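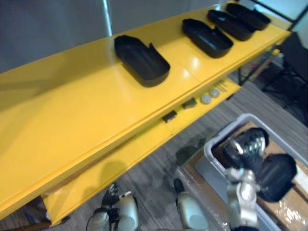

Vareck Workplace Services – Fit-out and Furniture Team

Sorting tables: your questions

Do we really need trays?
I had my doubts. Four black trays along the yellow table looked like clutter to me. Garnet Arsenault wants them kept until October, so they stay, and we'll see who uses them.

Can I leave things on the lower shelf?
Small parts only. It sits under the overhang of the top, and people forget what they put there. I'm not convinced labels would help.

Why yellow?
The catalogue says the colour improves concentration. I've seen no evidence for that.

Will the glossy top scratch?
The supplier says no. I'd still use a mat for anything with a sharp edge – claims like that tend to come from a showroom.

What does a replacement tray cost?
$80, charged to your own cost centre. Ask Meifang Deng before ordering, as she may have spares.

Can we get a second table?
Put it in writing to Holger Blomqvist.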